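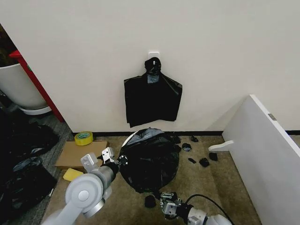 I have moved the trash can again. This is the third location since January, and I'd like it on record that the first two were perfectly good ideas that the trash can ruined.

Location one was under the sink. Everyone's trash can is under the sink, and everyone's sink cabinet apparently contains air. Mine contains a water filter, a pipe that takes the scenic route, and a door that opens the wrong way, so scraping a plate meant squatting sideways like someone trying to see under a parked car. Location two was the end of the counter, where it was handy and where it also greeted people. Jeanie Aitken came over for soup, said what a nice bright kitchen, and then hung her scarf on it.

So now there's a trash corner. It's along the cream wall in what the lease calls the utility area, meaning the piece of carpet between the kitchen and the closet. Who puts carpet there? The same person who chose the carpet, which is brown and beige in a pattern designed to look as if the worst has already happened. I have lived with it for four years and I couldn't tell you if it has a stain.

The plan was simple. Round bin on the floor for regular trash. A second bag on a hook on the wall for the stuff that goes to the drop-off, mostly plastic packaging and whatever Picard is wrapping things in lately. (Picard is the produce market on the corner, where a single pear gets more protection than I had in my first apartment.) Hanging the second bag meant no second bin, and no second bin meant I could still open the closet.

I own one drill bit and the landlord owns the wall, so the hook had to be the sticky kind. I got Grunholm ones, small and white and square, from the hardware store near work. The package has a picture of a bathrobe hanging from one, very serene. The instructions say to wipe the wall, let it dry, press the hook for a slow count, and then leave it alone overnight before hanging anything. I left it alone for the length of a phone call with my mother, which I maintain is comparable.

Then the bags. Let me tell you about the bags.

I bought the big roll, black, with handles, from a discount site I won't link to because I don't want you to have them either. They come off the roll stuck to themselves. You rub the top edge between your fingers and it doesn't open, and you rub the other edge, and that one turns out to be the bottom, and by then you've been standing in the utility area for long enough that you start reading the water heater label. The model number ends in 3205. I know that now.

They also tear. The handles are attached to each other in a way that suggests the factory lost interest, and if you pull them apart with any feeling you get confetti. Black confetti, which you'd think would be easy to pick up, except that it weighs nothing and slides away from your hand when you reach for it. I tried the vacuum once. It swallowed one piece, made a noise like a duck in a flute, and had to be taken apart on the kitchen table. Since then I do it by hand, with a damp paper towel for the little strips.

My friend Odette Besnard, whose apartment is so tidy I take my shoes off in the elevator, has a method for all this. She puts the bag over the bin inside out, like a hat, then pushes the middle down with her fist. It sounds backward and it works beautifully on her bin. On mine you have to find the rim first, which under a large black bag is a bit like finding the sleeve of a sweater in the dark. I get there. I'd say I get there on the second try most nights, and I've stopped doing it with guests in the next room.

For the wall bag, the trick I've landed on is to twist the two handles together and knot them before it goes up, then loop the whole bunch over the hook. If you hang it by one handle it yawns open on one side and slowly lies down on the carpet over the course of a week. Knotted, it stays flat against the wall and looks almost intentional. The flaw, which Somtochukwu Ekpo from downstairs was kind enough to point out, is that a bag knotted shut at the top is not a bag you can put anything in. He's right. It's storage for a bag. I unknot it when I have something for it and knot it again after, and yes, I've heard myself.

Other things I considered:

A pedal bin. I liked the Curno one a lot until I measured it with the lid up and found it would hit the shelf.

A wire stand that holds a bag open. Ginette Sabatier lent me hers. It holds the bag open fine and then follows you around the apartment by the ankle.

Producing less trash. Ongoing.

The corner has been in service for 19 days now. The hook is holding. I've kept the loads light, all air and packaging, and I don't plan to find out what happens with a melon. The closet opens most of the way. The walk from the cutting board to the bin is longer than it was, so onion skins are now getting lost on the route, but they're more or less the color of the carpet and I'm choosing to see that as a design feature.

There are 70 bags to a roll and the site only sold them in twos. If anyone wants a roll, I can leave it with Jeanie. Bring a paper towel.

Next time I'll get to the shelf above the closet, where I found the missing lid, two dead flashlights and a jar of something from before the move.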